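Dallader Square Serving Tray, Black
Item 3429
Sold singly or in a pack of 2

Home / Counter and Café / Trays and Carriers

There is a limit to how much anyone can say about a square tray. We have read the manufacturers who try, with their talk of journeys and moments, and we would like to sell you one without any of that.

The Dallader is black plastic, square, with rounded corners and a low raised rim. The rim is there to stop a cup that has started to slide. It will not stop a cup that has been thrown, or a bowl of soup carried by someone looking at their phone. For those there is the Gasholm deep tray, further down this page, and a mop, which we don't carry.

The inside is flat and matte. We tried a glossy version in May and every sample looked used by lunchtime, so the glossy version is now holding screws in our stockroom. Matte hides fingerprints well and small scratches fairly well. It does not hide sugar. Wipe it.

Most people buy this tray for hot drinks in paper cups, and most people then ask us about doilies. Yes, you can use a doily. A paper one under each cup soaks up a drip and makes a plain brown cup look as though somebody planned the afternoon. Put the doily down first and the cup on top of it. We mention the order only on account of the emails.
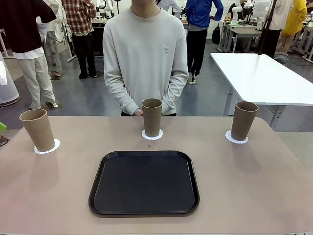
Cups and doilies are not included with the tray. We know this is the sort of thing that gets discovered on a Friday at ten to five, so please read it twice. The plain kraft cups are item 3244, and they are listed under Paper Goods with their lids, which are also sold separately. We didn't invent this system but we do appear to be running it.

How it behaves

Stacking: the trays nest, and they come apart again without a butter knife. If you stack them damp they will cling to each other, so let them dry first.

Washing: warm water, dish soap, soft sponge. Top rack of a dishwasher is fine. The bottom rack is where our last test tray learned to be a bowl.

Heat: drinks, yes. Pans straight off the stove, no. Ovens and microwaves, also no, and please stop writing in to ask about "just thirty seconds."

Carrying: there are no handles. Hold it by two opposite sides, level, and walk the way you would if your boss were watching.

Goes with

Gasholm deep tray -- higher sides, heavier, better for bowls and for optimists.

Kleinschmidt paper doilies -- round, white, scalloped edge. They tear if you drag them across a wet counter, like every other doily ever made.

Nolen tray rack -- holds a stack upright beside the register. Some assembly, and the small wrench in the box is a bad one. Use your own.

Returns

Unused trays can come back to us in the original wrap. If yours arrives cracked, send a picture of the crack and the label on the carton, and we'll ship another. You can keep the cracked one. It makes a decent saucer for a plant pot.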